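Una mañana con la celda 3 de Plasari

Tiempo de lectura: 6 minutos

Llegué a Plasari con las botas de seguridad en la mochila y la expectativa de ver chispas. Me recibieron con un café de máquina y una moqueta. El taller, me explicó la persona de recepción, está en la segunda planta, entre administración y los baños, y no hace falta casco. Me puse las botas igualmente, ya que las había cargado hasta allí.

Plasari monta y mantiene celdas de manipulación para empresas que no quieren saber nada de ellas hasta que se paran. La visita de enero estaba anunciada como «jornada de mantenimiento abierta», un título capaz de vaciar cualquier sala, y aun así éramos unos cuantos: gente de conserveras, dos profesores de formación profesional y un señor que preguntaba por el precio de todo y apuntaba las respuestas en la palma de la mano.

El programa prometía una introducción corporativa de diez minutos. Duró bastante más. Aprendimos que la empresa nació de la separación amistosa de otra, llamada Rungrueang, y vimos una diapositiva con un árbol genealógico de filiales que habría interesado a un notario. Después nos pasaron al taller y la mañana mejoró de golpe.

La celda 3

De todo lo que había para ver, yo me quedé pegado a la celda 3, en parte por interés y en parte porque era la que tenía una silla cerca. Es un puesto de mesa: un brazo, una pinza de dos dedos, un tablero blanco y un software que ellos llaman Uralo y que, según el día, obedece. La celda sirve para coger latas y dejarlas en otro sitio. Dicho así parece poca cosa. Pedidle a una máquina que lo haga 700 veces seguidas sin abollar ninguna y luego hablamos.

La responsable es Baiba Paulauskas, que lleva la puesta a punto con un cuaderno de espiral y un rotulador de punta fina, y que desconfía por igual del software y de las visitas. Nos dejó mirar con una condición: manos fuera de la mesa mientras hubiera corriente en los motores. El señor de los precios retiró la suya.

La revisión empieza con el brazo parado y la mano en los cables. Baiba los recorre desde la muñeca hacia arriba buscando rozaduras, y gira a mano la última articulación, sin potencia, para ver cuánto tiran en cada extremo. Un lazo demasiado corto acaba arrancando el conector; uno demasiado largo se engancha con cualquier cosa que sobresalga. La longitud buena, dice, es la que queda después de haberse equivocado con las otras dos. En el cuaderno hay un dibujo de cada intento, con fecha y, en uno de los casos, con una palabra que no voy a reproducir.

Luego vienen los dedos. Se desmontan, se limpian las caras de contacto con un paño sin pelusa y un poco de alcohol, se vuelven a montar y se aprietan los tornillos con la dinamométrica, alternando lados. Pregunté qué pasaba si se apretaban a ojo. Me contestó Senthil Acharya, el técnico que lleva la parte de control, enseñándome una caja de tornillos pasados de rosca. La caja estaba etiquetada «A OJO».

La parte larga es el cero de la pinza. Se cierra despacio hasta que los dedos se tocan, se guarda esa posición, se abre del todo, se repite. Si las lecturas no coinciden, vuelta a los tornillos. Aquel día no coincidieron la primera vez, y hubo un silencio que los del oficio reconocerán. La segunda vez, sí. Senthil lo celebró comiéndose una galleta.

La lección de las latas

Con el cero guardado toca enseñar los puntos de agarre, y aquí es donde la cosa se vuelve casi doméstica. Se ponen latas en la mesa, se baja el brazo a mano o con la botonera, se mira desde un lado, se mira desde el otro, se corrige. Baiba se agachaba hasta tener los ojos a la altura del tablero, como quien mide la harina. Uralo propone una altura de aproximación por defecto; ella la cambia siempre y nunca le ha dado explicaciones. 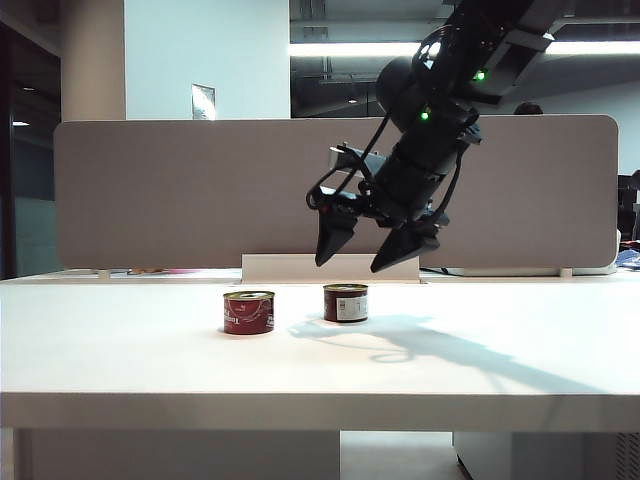 La pinza de la celda 3, abierta sobre dos latas rojas de tapa dorada.

La velocidad se sube por escalones. Primero un paso que desespera, con el dedo encima de la parada; después la mitad; la de trabajo, solo cuando el recorrido se ha repetido limpio en las anteriores. Entre escalón y escalón hay que volver a mirar los cables, porque un lazo que se porta bien despacio puede dar latigazos cuando el brazo frena en seco. Pregunté si eso no se podía simular. Se puede, y lo simulan, y luego miran los cables.

Salió también el asunto de las sombras, que a mí no se me habría ocurrido. Según la hora y las luces encendidas, el propio brazo oscurece un trozo del tablero, y la visión tiene que aprender a no tomárselo como algo que recoger. Senthil lo resuelve repitiendo la calibración con distintas luces. Contó que en una instalación anterior, en un cliente llamado Pundness, la celda se pasó una tarde intentando agarrar una sombra con una paciencia admirable.

Cada 600 horas se cambia la grasa de la articulación grande y se anota en una hoja plastificada. Me gustó que la hoja fuera de papel. Hay una base de datos, por supuesto, pero la que manda es la hoja, y cuando las dos discrepan se corrige la base de datos.

Lo que me habría ahorrado

La comida consistió en bocadillos sobre una mesa alta sin sillas, formato que alguien debió de considerar dinámico. El turno de preguntas se lo comió un debate entre los dos profesores sobre si conviene enseñar neumática antes que eléctrica, y que yo sepa sigue abierto. Tampoco habría estado mal poder preguntar por repuestos: cuando saqué el tema, alguien del departamento comercial apareció a mi lado con un folleto y una velocidad que ya quisiera la celda 3.

Si vais a la próxima, saltaos las diapositivas y colocaos pronto junto a la celda que os interese. Llevad libreta. Las botas las podéis dejar en casa.

Comentarios

tornero_jubilado: Lo de la caja «A OJO» lo pienso copiar en el taller mañana mismo.

Marisa V.: ¿Dijeron cada cuánto cambian los dedos? Nosotros los apuramos demasiado y luego vienen los lloros.

El autor: Marisa, cuando la cara de contacto deja de estar plana. Baiba lo comprueba con una regla y a contraluz. No me dio un número de horas, y lo intenté.

fp_mecatronica: Soy uno de los dos profesores. Neumática primero.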